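Notebook, bench 2: block tidying in simulation, and what it says about chores
Friday, December 10, 2021
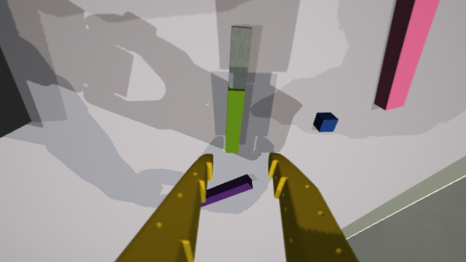

Wrist view, sim. Green/grey bar in line with the fingertips, purple bar lying between and below them.

Purpose of the week: decide whether the tidy-up task is worth moving from simulation to the real bench. Mieke wants an answer before the Kerken people ask again whether an arm can clear a kitchen counter or sort the offcuts bin in their shop. My position is still no for the counter and maybe for the bin.

Setup as in August except where noted. Pale table, colored blocks, one arm, two fingers. The task is to pick the named block and set it down in the goal area without knocking anything else over. An episode fails if any other block moves more than the limit in the config file. I did not change the limit.

Ran 490 episodes overnight with the Mitlow policy, same checkpoint all the way through. 236 passed. Of the failures, 206 were contact with a block other than the target. The remainder are timeouts and drops, not yet separated. Nevzat has a script for that but it expects the old log format.

Notes on the contact failures:

Most happen on the approach, before the fingers close. The policy plans to the target and treats whatever lies flat as part of the table. With a standing bar as the target and another bar lying near its base, the left finger tends to come down on the lying one. In the wrist view a finger can hide a good part of the lying bar, as the left one does with the purple one in the picture. The policy has no memory of what it saw two steps earlier, so a hidden block is a missing block.

Shadows are the second problem. I left the light where it was, and the arm throws a large shadow over the table in the wrist view. Dark blocks suffer most. The purple and dark blue ones get segmented late or in pieces, and their unlit sides merge with the shadow. The pink bar has the same trouble on its shaded side. Lime green is found nearly every time. Moving the light would raise the score and teach us nothing, as a kitchen has its lamp wherever the lamp is.

The two-tone bar needs a decision. The segmenter sometimes returns the green lower part and the grey upper part as two objects, one balanced on the other. The grasp then goes to the green part only, low down, and the bar tips when lifted. Mieke says to merge by contact and alignment. I would prefer to leave them split and grasp higher, but that breaks for things that really are stacked. Adebisi had a rule for this in the drawer task, I will look it up.

On the chores question. People look at a pick like this and see a hand putting away a cup. What it covers is one rigid object with flat faces, on a clean surface, with the name of the object given in advance. A counter after breakfast has wet things, soft things, things inside other things, and someone who moves them while you work. We have tested none of that. The offcuts bin is closer. Offcuts are rigid, mostly straight, and a dropped one costs nothing. If the contact failures were halved I would be willing to try the bin with a person standing next to it.

Time per pick is also poor. A person clears the same layout before the arm has finished its first approach. For a shop job left running at night this may not matter. For a house it does, mainly because of the noise.

Changes made today:

Added a second view from above to the observation, off by default. Training with it on started at noon, run 1526.

Raised the pre-grasp height. Quick check only, no numbers worth writing down.

Asked Nostero for a price on softer fingertips for the real gripper. No reply yet.

Open:

Nevzat to fix the log reader so timeouts and drops can be split.
Merge rule for two-tone blocks — Mieke and I to settle it on the failing seeds, not in the hallway.
Repeat the overnight set with the top view once 1526 is done. Same seeds, same light.
Do not promise Kerken anything about kitchens.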